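Wover semi-hollow guitars

The Wover is a family of semi-hollow electric guitars built by Valtonen, a small workshop in Pastuvero. Three versions were made: the plain Wover, the Wover Tremolo, and a twelve-string that hardly anyone bought. I've owned two of the plain ones and sold one of them, which I still regret, so read this entry knowing where I stand.

Background

Valtonen started out doing repairs and refrets. The first guitars to carry the shop's name were solid-body copies, decent but heavy, and players kept bringing them back and asking for something lighter. The Wover was the answer. It kept the neck from the old solid model and dropped it into a wider body with two hollow wings and a spruce block running down the middle.

Total production was 2,708 guitars across all three versions. The first 1,000 have the small headstock with the name burned into the wood. Later ones have a bigger headstock and a decal, and the decal wears off if you so much as look at it (mine says "Val" and then nothing).

Body and top

The back and sides are mahogany. The top is the part people talk about, and it's laid up from narrow strips of maple and cherry glued edge to edge, so no two guitars match. Some are nearly all pale, others have a dark strip right where your forearm rests. I love this look! A friend of mine says it reminds him of a cutting board, and I can see his point, but it's a really nice cutting board.

Finish is a thin gloss over the top and satin on the neck. The gloss picks up light in a way that makes the strips stand out on stage, and it also shows every fingerprint you've ever left. Early ones sometimes have fine checking near the f-hole. It doesn't affect the sound and most buyers seem to like it.
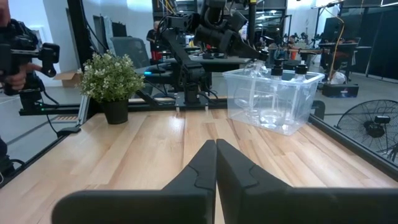

Narrow strips of light wood in mixed cream, honey and reddish-brown tones, forming a tabletop.

Neck and hardware

The neck is bolted on, which surprised me on a guitar like this. It's a medium C shape, a little fuller toward the body, with a rosewood board and medium frets. I have small hands and never had trouble with it. The scale is on the short side, so bends come easily, but a set of light strings will feel floppy. Go up a gauge.

The bridge on the plain Wover is a fixed wraparound. The Tremolo version got a spring unit with a flat arm, and you'll want to keep a drop of oil on the pivot. Tuners are the same on both, closed back, a bit stiff when new. The nut is bone on the early guitars and plastic on the later ones, and swapping it is the first job I'd give to a repair person.

Pickups and controls

All Wovers came with Vamov pickups, one at the neck and one at the bridge. They're low output, closer to a fat single coil than to a full humbucker, and they squeal if you stand right in front of a loud amp. The neck pickup is the star. It's round and woody with the tone rolled back, and it cleans up so well that I stopped carrying a second guitar to quiet gigs. The bridge pickup is thinner and takes some getting used to. Lower it on the treble side first, then try it again.

Controls are two volumes, one tone and a three-way switch. The switch sits on the upper wing and the wiring is reached through the f-hole, so replacing a pot means fishing with string and a lot of patience. I've done it once. Forty minutes in I was ready to throw the whole thing out the window!

The twelve-string

I've only played one of these. It used the same body with a wider neck and a long, crowded headstock, and it was a bit neck-heavy on a strap. The sound was gorgeous, very bright and chiming, but tuning it took me most of a song break. Only 40 were made, and they rarely come up for sale.

Buying one used

Check the center block first by tapping along the back and listening for a buzz, which can mean a glue joint has let go. Look at the neck pocket for cracks. Original cases are brown with a green lining, and the latches are weak. Replaced pickups bring the value down quite a bit, although a changed nut or a new set of tuners shouldn't scare you away. The small-headstock guitars cost more, and I don't hear any difference between them and the later ones.

Last updated Aug 11, 2024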